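**Ticket: laptop stops at "Boot device not found" after restart**
Opened April 2022 by Delia Painemal, Vastardale office
Assigned to: Ciarán Coughlan

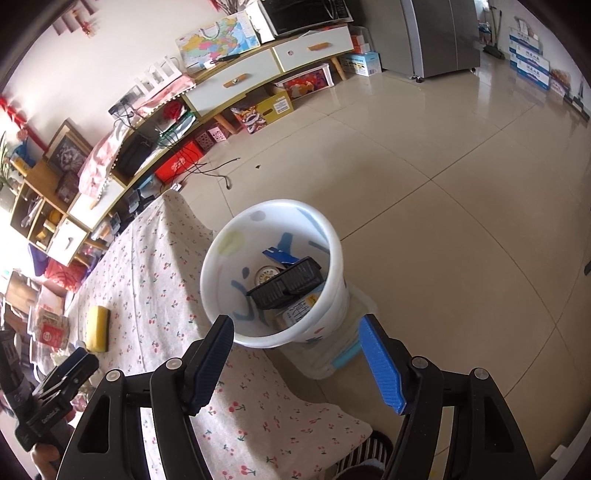 Reported problem: laptop shuts down normally, but on the next start it shows a black screen with "Boot device not found" and goes no further. Holding the power button and trying again sometimes gets it to Windows. Delia counted 5 failed starts before she opened the ticket. No new software was installed, apart from the Clekico print client, which went on every machine in the office.

**First check (remote)**

- Got the user into the BIOS setup by phone. Internal drive not listed under storage.
- Powered off, unplugged charger, held power button for 30 seconds. Drive listed again.
- Windows started. Event log has several disk warnings, all from the same drive.
- Removed the Clekico client as a test. No change, error came back on the third restart. Client put back.

**Second check (on the bench)**

Copied the user folder to the Fuentealba share before touching anything else. 46 GB, no read errors. Ran the drive maker's short test, passed. Long test stopped at 12 percent and the drive dropped out of the list again.

Opened the bottom cover. Drive was seated and the screw was tight. Cleaned the contacts, reseated it, same result. Put in a spare drive from stock and restarted the laptop over and over through the afternoon, no error. Slot and board look fine. Old drive is faulty.

**Fix**

1. Fitted the spare drive, 800 GB usable.
2. Installed the standard Isden image and current updates.
3. Set boot mode to UEFI. It had been on legacy, left over from the old image.
4. Restored the user folder and checked that mail and the shared calendar open.

Note for Delia: saved browser passwords did not come across, so you will need to sign in again on most sites. Please leave the laptop on the charger overnight so the disk encryption can finish.

**Status:** waiting on user. Old drive is labeled and on the shelf, to be wiped in May if nothing is missing. C. Coughlan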